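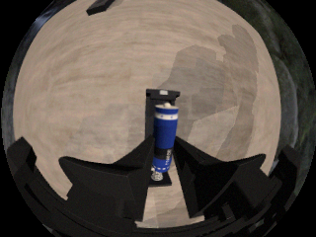 Plokeo container-handling set: read me first

Hi! I put this set together for the packing room at Skuvasach, where a two-finger gripper is slowly taking over the dullest part of our day. It's 112 simulated episodes, each one a pick or a place with a single container, all seen from the wrist.

What's inside
112 episodes, 3 table textures, one gripper model. Lighting and shadows change between runs. Small print on labels is often too blurry to read, so please don't train a label reader on it.

What changes for us
I used to move 700 of these a shift – my thumbs remember. Now two of us check trays and sort out the jams, and we rotate at 2 p.m. We asked for that rotation and got it. Pay grades are still being talked over.

Known gaps
No dented containers yet. Those come in July with the Liem update.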